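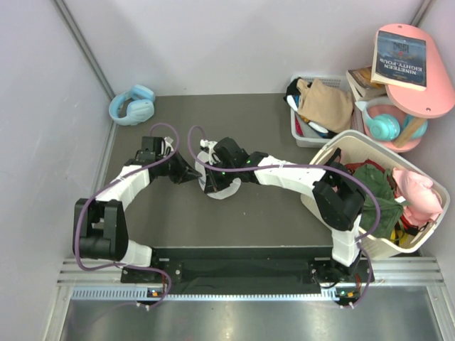
**Olerari** is a market town on the Carudia river, known mostly for its paper trade and for the long covered market on the east bank. Population 3,922 at the last town count. The name is older than the town, and was first used for the ferry landing.

## Name

Spelled Olerary, Ollerari and Olerari in old toll books. The current spelling was fixed when the post office opened. Locals say the first syllable short. Wanpen Pongsiri, in her booklet on river place names, ties it to a word for "reed bank", but the evidence is thin and she says so herself.

## Geography

Low ground, clay soil. The Carudia bends twice inside town limits and the older streets follow the bends, so there are few straight roads south of the market. Highest point is Clanov Hill, 476 feet, with a water tank and a footpath. The lower meadows flood most springs. Houses on Ferry Street have raised doorsteps, some with slots for flood boards.

Winters damp, not very cold. Fog off the river until mid morning. The wettest month is June, and the growers plan around it.

## History

### Early settlement

A ferry and an inn, then a chapel. The ferry rights belonged to the Mallet family for several generations; the last to hold them was Raphaël Mallet, who sold to the town when the first bridge was planned. He kept the inn. The sale papers are in the town office and can be read on request, though the second page is badly faded.

The first bridge was timber and lasted one winter. Its replacement, in stone, is still in use. Foot traffic and bicycles only on the upstream side.

### The paper mills

Reeds and rags, later wood pulp. There were 2 mills at the height of the trade, Upper and Lower, both drawing water from the same cut. That led to a long quarrel over who could open the sluice and when. Settled by a timetable: Upper Mill in the mornings, Lower Mill after noon. A copy of the timetable was nailed to the sluice gate and renewed every year, even after Lower Mill shut.

Lower Mill made wrapping paper for fruit growers up the valley. Thin, slightly brown, sold by the bundle. Upper Mill made writing paper and, for a short time, playing card stock, which warped. Production stopped there when the last owner, Pichit Thongsuk, retired without a buyer. The drying lofts were let as storage afterwards and then converted to apartments. The slatted walls were kept on the river side.

### Since the mills

Many families left for Sriwong, the nearest large town, when the mill jobs went. Numbers recovered slowly after the rail line got a morning train that suited commuters. New housing is mostly north of the station, on what used to be orchards. Street names there are apple varieties.

## Market

Held every Tuesday in the covered hall, starting at 6 a.m. Vegetables, eggs, river fish, baskets, secondhand tools. The roof is timber on iron columns and was repaired in sections over a long period, so the shingles don't match. Pitches are handed out by the market clerk, and pasing one on to a relative is allowed, selling one is not.

A smaller evening market runs in summer, mostly cooked food. Reed soup is the local dish, made with young shoots, smoked fish and a sour leaf. Recipes vary. Older cooks leave out the onion. See *Food* below.

## Food

- **Reed soup.** Spring only, when shoots are tender.
- **Mill bread.** Flat, salted on top. Workers' lunch originally.
- **Apple paste.** Cooked down until dark, dried on boards, cut into strips. Keeps through winter.

## Transportation

Station on the Sriwong branch line. Buses to Clanov Hill and the upper valley, no evening service. The old towpath is walkable as far as the weir, muddy after that. River boats no longer stop but the landing steps remain.

## Culture

The paper boat race is held below the bridge, late summer. Boats must be folded from one sheet and carry a pebble. Rules were written down by schoolteacher Paweena Chaimongkol after an arguement over wax coatings (now banned). The town choir sings on the landing steps the same evening.

The painter Nattawut Khunthong lived on Ferry Street and did a series of views of the weir in fog. Several hang in the library, upstairs, next to the map room.

## See also

- Carudia river
- Clanov Hill
- Rag paper
- Sriwong branch line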